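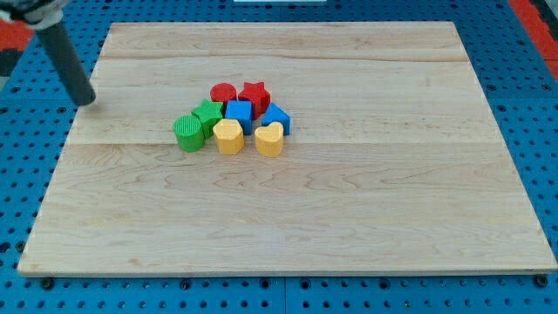
Step 4: Teach the arm where the board is

Put your blocks in a loose bunch on the maple and leave plenty of bare wood around them. Mine are two each of red, green, blue and yellow. The blue ones nearly match the pegboard, a decision I made in the store and regretted by Saturday.

1. Check the bolts at the front corners. If the board creeps, everything you teach it after this is fiction.
2. In Pandero, set travel speed to 300. The default is 3000, presumably for people with spare fingertips.
3. Jog the finger down until it hovers over bare wood, then save the point as HOME.
4. Repeat at each corner of the board and save those too.
5. Run the push routine once with your hand on the stop button. Tsz-kin Shih runs it with his hand on a sandwich, and has bought two replacement tips.

If the finger digs into the wood, raise the Z offset and start again from 3. Sanding is covered in Step 7.

We use cookies to improve your experience. Accept all | Manage preferences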